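Brarkent Office for Women and Families
Home > Publications > Household Guidance

Sharing the Work of the Home: Practical Guidance for Households

Issued Tuesday, April 17, 2018

The Office publishes this guidance following the public consultation on unpaid work in the home. Written comments were received from 292 residents. Many asked for practical help with the running of a household in which two or more adults share the work, and in particular for advice that does not assume one of them will be in charge of it. The consultation report is available separately from the Dekker Street counter.

Drawing up the list

Write down every regular task before deciding who will do it. Each adult should make a list alone, and the lists should then be compared. Include the work that is done in the head as well as by hand: noticing that the dish soap is low, remembering school forms, booking the dentist, answering the landlord. These entries are the ones most often missing from the first draft.

Next to each task, note how often it comes up and whether it can wait. Cooking cannot be put off to the weekend, while cleaning the oven can. A fair division gives each person a share of both kinds.

Assign whole tasks. A person responsible for laundry checks the supply of detergent, sorts, washes, dries, folds and puts away. If one adult must tell another when to start the machine, the first is still doing part of the job.

Kitchen

Fix a place for every item in daily use and label the shelf edges with masking tape until all members of the household know them. The question "Where do we keep this?" should not always be addressed to the same person.

Keep the shopping list on the refrigerator door with a pencil attached. Whoever opens the last packet writes it down.

Wipe grease from the stove top the same evening with a cloth wrung out in warm water and a little dish soap. For burned-on food, lay a wet cloth over the spot for half an hour before scraping with a plastic scraper. Dry the surface afterward.

Wooden cutting boards should be washed by hand and stood on edge to dry. They should not be left to soak. Rub with coarse salt and half a lemon to reduce the smell of onion.

Empty the drying rack before cooking begins. The person who cooks should not also be expected to clear the previous meal.
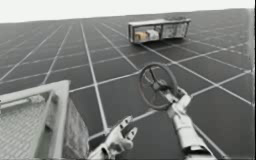
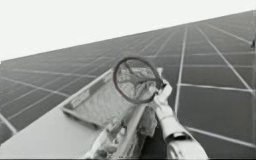
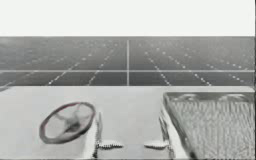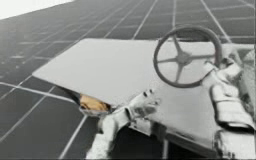 A gridded surface, four computer-rendered views.

Bathroom and laundry

Treat lime on faucets with a cloth soaked in white vinegar, left in place for fifteen minutes and rinsed well. Vinegar must not be used on marble or other natural stone, and must never be mixed with bleach.

Hang the bathroom squeegee within reach of the shower. Each user wipes down the glass before leaving the room.

Turn dark clothes inside out before washing. Close zippers and empty pockets when undressing, so that this work does not fall to the person loading the machine. Children from school age can reasonably be asked to do the same, and sons and daughters should be given the same duties.

Clean the lint screen after every dryer load. The rubber seal of a front-loading washer should be wiped once a week and the door left ajar between loads, except in homes with small children, where it should be kept shut.

Repairs and tools

Residents' comments showed that small repairs are still commonly set aside for men and mending for women. The Office recommends that every adult in the home be able to shut off the water, reset a breaker, bleed a radiator and sew on a button. Label the main water valve and each breaker clearly. In houses built before 1923 the valve is often found outside the kitchen and should be located before it is needed.

Store one screwdriver set, pliers, a tape measure and a flashlight in a drawer that all adults can reach. A locked workshop is not a suitable place for the only hammer.

Reviewing the arrangement

Set aside twenty minutes every 4 weeks to go over the list. Exchange at least one task at each review. Arrangements should also be looked at again when there is a new baby, a change in working hours or a relative who needs care.

Anouk Dekker, head of household programs, asks residents to bear in mind that paid hours and unpaid hours should be added together for each person before the shares are compared.

Further help

Printed task sheets are free of charge at the Dekker Street counter and at the Plundison branch library, which holds a stock of 200. The repair evening classes resume in October. Enrollment is open to all adults, and childcare is provided during class on request.

Questions on this guidance may be addressed in writing to Chunhua Shi, Publications Section, Brarkent Office for Women and Families.

Related pages: Consultation on unpaid work | Evening classes | Care leave for employees | Contact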